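Previtz Departure Board app, version 2

Previtz shows live departures for commuter rail and regional buses. I used it for 21 workdays on the Urner line, including the December timetable change and one signal outage at Dekar.

Coverage is good. The stop list holds 2,777 entries, and search accepts partial names. Platform changes reached the app before the station display on most mornings. Delay estimates are less reliable: during the outage it listed trains as up to 17 minutes late when they had been canceled.

Alerts can be set by line, direction and time of day. They cannot be set by individual train, a feature the older Menon app has. Replacement buses appear on a separate tab and are easy to miss.

Battery use is low with location turned off. Offline mode stores the printed timetable only.

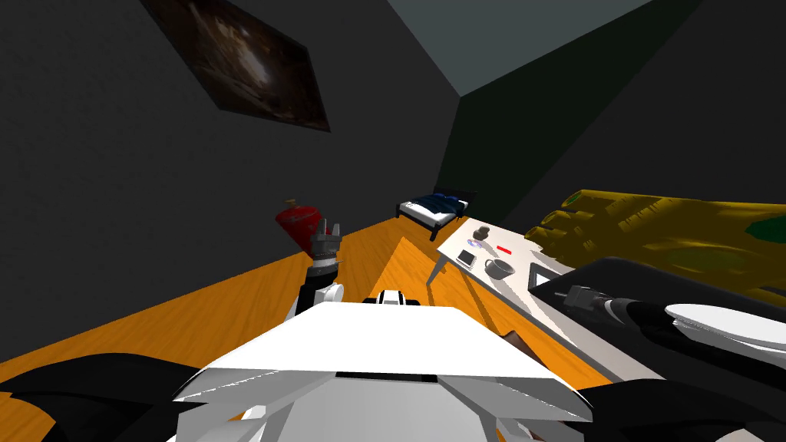

Simulated view: white robot body, gripper and red object.

The free tier covers one saved route. Regular riders will need the paid tier, mainly for the alerts. Menon remains the better choice on lines with frequent cancellations.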